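The Reading Corner at Stallgate

Posted 2 July 2026

We finally have a reading corner, and I could not be happier with it! Back in May this end of the room was bare white wall and a pile of chairs from the Worbridge sale. Now there are black curtains, big bright letters, a table, and books. I've been boring everyone at home with it for weeks, so now it's your turn.

The curtains came first. Black sounds gloomy for a place where people are supposed to relax with a book, I know, and I had my doubts right up to the minute they went up. But the white wall and ceiling above keep the whole thing light, and color against black just sings. We clipped the fabric up instead of sewing anything, with whatever clips were in the drawer, so there's a reddish-orange one on the left curtain and a white one lower down on the same edge. I've grown fond of them and they're staying.
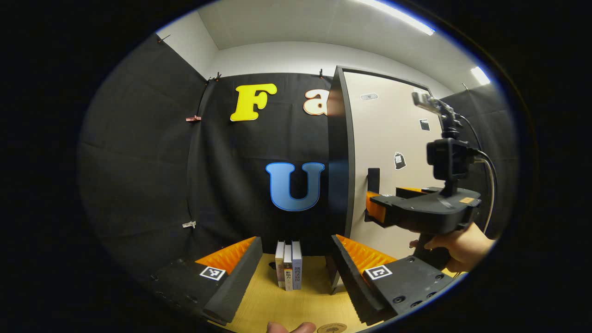
Choosing which books go out on the table is my favorite job of the month. The room holds 400 now, and the Japanese shelf has grown the fastest, mostly thanks to a box from the Kinoshita bookstore when they cleared their back room. I like to stand just a few upright with the spines facing out, packed close so they hold each other up (no bookends, they only get in the way). People reach for a small group much sooner than they reach for a full shelf. Try it at home, it works on teenagers too!

The letters deserve a word. There's a yellow F up high and a large blue U lower down with a light outline, and the cream a with its orange edge is the one visitors always ask about. They're cut-outs, bold enough to read from the far side of the room, and I love that they don't sit in a straight line.

As for the table, it's light wood, and I wouldn't put a cloth on it for anything. It warms up all that black. The Dasetti catalog had a darker one that I nearly ordered, and I'm so glad I waited.

Still to come: a floor lamp, two more cushions, and a proper basket for returns. The next change of books is the poetry, and I already have 19 picked out, far too many for one table.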